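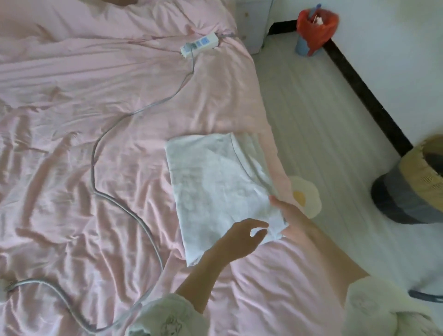 Culness Statements Set

Data card, version 3
Last updated January 28, 2020

Culness is a set of public statements on foreign policy made by elected officials and candidates. Each record holds one statement, the date it was made, the office of the speaker, and the outlet or channel where it first appeared. There are 231 records in this version.

The set was put together for people who study how threats, warnings and offers of talks are worded. It is too small to train a model on by itself.

What is in a record

id: a short code, never reused
text: the statement as published, with spelling and capitals left alone
office: the post held on the day of the statement
channel: speech, press release, interview or social media post
label: one of 4 values (threat, warning, offer, other)
notes: free text, often blank

Capital letters and ampersands are kept because some users want to measure them. If your tools lowercase everything, keep a copy of the original text field.

How it was labeled

Kiros Assefa and Yu-ting Kong labeled every record separately. Man-lok Hung read the ones where they disagreed and picked the final label. The line between threat and warning caused most of the disagreement. Our rule is that a threat names an action the speaker's own government would take. A warning only says that something bad may follow.

Statements that ran over several posts were joined into one record. The breaks are marked with a double slash.

Changes since version 2

- Eight duplicate records removed. They came from the same interview printed by two outlets.
- The office field now uses full titles.
- Dates are in local time for the speaker. Version 2, released in June, mixed local time and UTC.
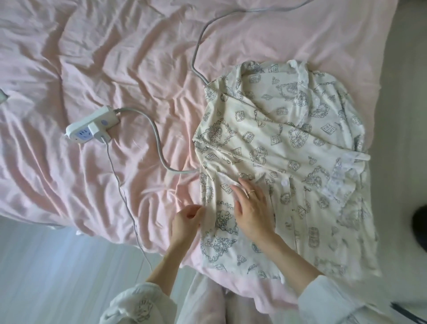 - The label "demand" was dropped, and its records were moved to "threat" or "other".

Known problems

Translated statements are marked in the notes field, but the translator is often unknown. Deleted posts were taken from news reports and may be missing a line. Small parties are thinly covered.

Loading

The file is tab-separated, UTF-8, with one header row. The Bucur reader opens it with default settings. In Flevel, turn off quote handling first or some rows will run together.

Contact

Send corrections to Wai-kit Fung with the record id and a link to the source.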